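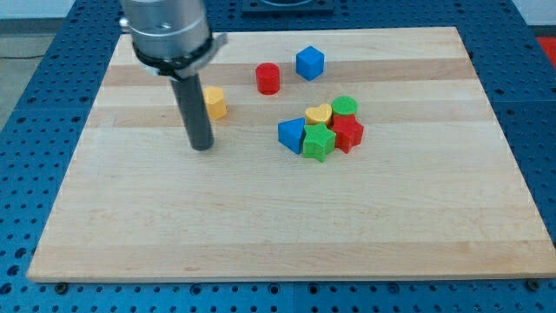 Signing up as a first-time election observer: is the Lougher training worth it?

4 min read

maple_and_main
I just got my acceptance for the Lougher observer training and I'm so excited I had to post somewhere! It's the short-term program, so you do the course, then you're in a pool and they can send you out for a vote. They're putting together a mission for the Clidavent regional election and I'd love to be on it. My background is eight years as a poll worker in my own county and a lot of reading. Has anyone gone through it? What should I be studying? I have the handbook (768 pages with the annexes, yikes) and I'm on chapter two.

quietballot
Congratulations! I did the course before the Parndale vote and loved nearly every minute. Skip straight to the chapters on opening, counting and tabulation and read those until they're boring. The history part is good reading but you can do it on the plane. The forms matter most. You'll fill out one for every polling station you visit, and if you already know what question is coming next you can keep your eyes on the room.

Also, being a poll worker is a great start, but you'll have to unlearn something. Your hands will itch to fix things. You can't. You don't straighten the line, you don't tell the clerk she skipped a step, you write it down.

tern_over_water
Seconding that last part so hard. At my first station the ballot box was sitting where voters kept bumping it, and I had to stand there all morning not moving it.

oldprecinct9
I'll be the grump. I did two of these missions and I'm not sure short-term observers add much. You land a few days before, you see a handful of stations on one day, you go home and the report gets written by people who've been in the country for months. Whatever was going to be unfair was mostly settled long before Saturday: who got on the ballot, who got airtime, who was scared to run. Citizen observer groups catch far more of that, and they know the language. If I had the travel money I'd give it to them.

quietballot
I agree with half of that. The long-term team does see the things you can't see on the day, and the local groups are wonderful. But the count is where I'd still want outside people, lots of them. In Parndale we covered 45 stations between our teams and the forms lined up so well that the mission could say something firm about closing procedures. One person's form is a story. A stack of them is a finding!

oldprecinct9
A stack of 45 out of how many, though?

quietballot
2252. Fair, it's a small slice, and I should have said so. The sample was drawn ahead of time, so it's a better slice than it sounds, but I wouldn't hang a whole election on it either and the report didn't.

oldprecinct9
OK, that's a more careful answer than I usually get. I still think the local groups should get top billing at the press conference.

tern_over_water
No argument from me on that one. The best conversation I had on the whole trip was with two citizen observers outside a school gym in Drelthorpe while we all waited for the doors to open. They'd been tracking which stations had steps and no ramp, entirely on their own, and they had a notebook full of it. Our form had one question on access. Theirs had a dozen. I've carried my own extra page for that ever since.

maple_and_main
This is all so useful, thank you, even the grumpy bits (maybe especially the grumpy bits). Two more questions. How's your sleep on the day? And does the partner thing work out? I read that you're paired with a stranger from another country.

quietballot
Sleep: hardly any. You're at the first station before it opens and you stay with the last one through the count, then follow the results to the tabulation center. I got back to the hotel at 5 a.m. Bring food you like eating cold.

The partner thing is my favorite part — you spend all day in a car with someone who votes in a completely different way from you, and you end up comparing everything. Mine came from a place that counts by hand at every station and he could not get over our scanners.

stampandseal
Lurker here, interpreter side. Please be kind to your interpreter and agree on signals before you go in. I like to know whether you want every word or just the main points, since a noisy argument at the sign-in table is a lot of words at once. Also ask your question to the person, not to me! It changes the whole conversation.

oldprecinct9
Best advice in the thread. I learned that one late and it made my second mission a lot better than my first.

maple_and_main
Adding it to the inside cover of my notebook right now. Course starts in December. I'll read counting and tabulation first and come back with questions. Does anyone have a spare set of the blank forms from an older mission that I could practice with?

tern_over_water
I've got the opening and closing ones, sending you a message. Practice the closing one at home with a timer and a bowl of folded paper. I did it at my kitchen table and my totals didn't match until the third try.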